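Ticket: Plistent finger set vs. Junier finger set, hand-held gripper, denim task
Status: open
Reported by: Oi-ling Au
Assigned to: Rafail Mitsotakis-Vlachou
Component: fingers / width reading

Problem
With the Plistent fingers fitted, the width reading on the right unit does not return to zero after a grasp on thick denim. Offset is 2 mm and stays until the unit is power cycled. The left unit shows it less often. The Junier fingers did not show it on the same garments in October.

Steps to reproduce
1. Power on, close fully, zero the width in Bulov.
2. Grasp a folded waistband or a double hem.
3. Release, close fully, read width.

Log
9:40 – Swapped fingers between left and right units. Offset stayed with the right unit.
10:15 – Checked screw torque on the finger mounts. No change.
11:05 – Ran 100 open/close cycles with no load. No offset.
11:50 – Ran the denim set. Offset came back on grasp 7, again on a waistband.
13:20 – Rolled Bulov back one build. Same result, so the logger is probably not the cause.
14:10 – Rafail: looks like slip in the linkage under side load. Thin cotton does not trigger it. Please do not re-zero between grasps, it hides the fault.

Workaround
Power cycle the unit after any grasp on a waistband. Jackets and shirts can be run as normal.

Next
Samuel linkage kit ordered for the right unit, 2 pcs. Repeat the denim set with both finger types once fitted, same bedspread and same garments – lighting can vary.

Attachments
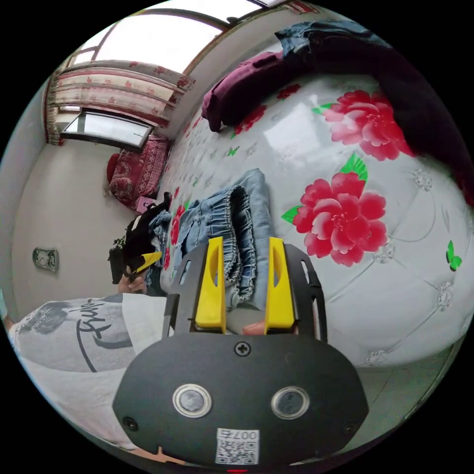
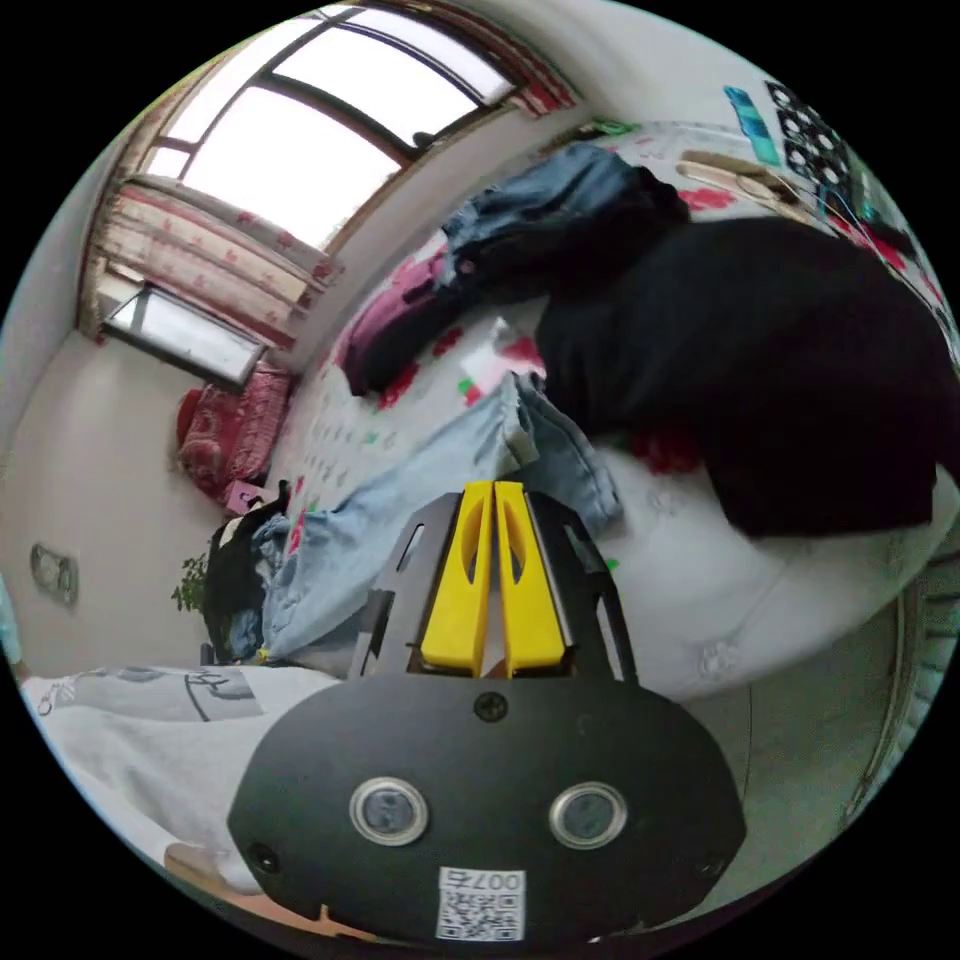
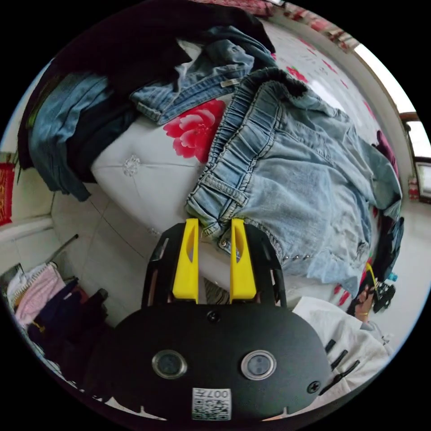

Denim set, yellow fingers. First two: right unit (007右). Last: left unit (007左).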